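Last updated: 12th April

Ticket 3820 - Stanoto suturing kit, trial unit, Flindisstead skills lab
Opened by: Eldana Moges
Handled by: Kiprono Minja, Coltik support
Status: open, waiting on customer

Problem as reported
Left needle driver lets the suture slip when pulling through. Not every time. Worse with the blue monofilament, black braided is fine. Jaw shows closed on the console, no fault code. We are on the trial until September and need to decide whether to buy, so would like this sorted.

Kiprono
Thanks Eldana. Few things first. Which software build? What is grip force set to? And did you swap the driver between arms or only look at the one side?

Eldana
Build 11. Grip at default, 300 on the slider. Have not swapped, will do now.

Eldana
Swapped. Slip follows the driver, not the arm. So its the tool I guess. Other driver holds the same thread fine on the same pad.

Kiprono
Good, that rules out the arm motor and saves us a long call. Please clean the jaws with the soft brush from the kit, tips open, then rinse and dry. Do not use the wire brush, it rounds off the teeth. Then run Jaw Home from the service menu and try again.

Eldana
Wire brush may have been used before my time, cant say. Cleaned, dried, Jaw Home passed. Three pulls ok, fourth slipped. Better but not fixed.

Kiprono
Ok. Try grip one step up for monofilament only. Not more than one - the thread gets nicked and then snaps at the knot. Also check where in the jaw you take it. Right at the tip is weakest on this model, go a bit deeper.

Eldana
Deeper grab helps a lot. One step up helps a little. Asfaw had a go as well and got the same result, so not just my hands. But the manual says tip grip is supported for all thread types?? That was one of the reasons we picked this kit over the other quote.

Kiprono
Fair point, manual page is for the newer jaw. Your trial unit shipped with the older one, I have asked for the page to be corected. Sending a replacement driver with the new jaw, no charge, does not touch your trial terms. Please keep the old one and send it back in the same box.

When it arrives: fit it, Jaw Home, grip back to default, then same pulls as before. Tip grip and deep grip, blue thread both times. Write down which ones slip.

Eldana
Will do. Using deep grip on the blue untill then. Wrist camera still attached below, pls leave the ticket open. 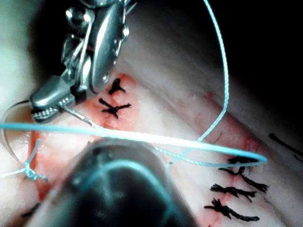
Kiprono
Leaving it open. Box goes out with the next pickup - reply here once the new driver is on and I'll go through your pull notes.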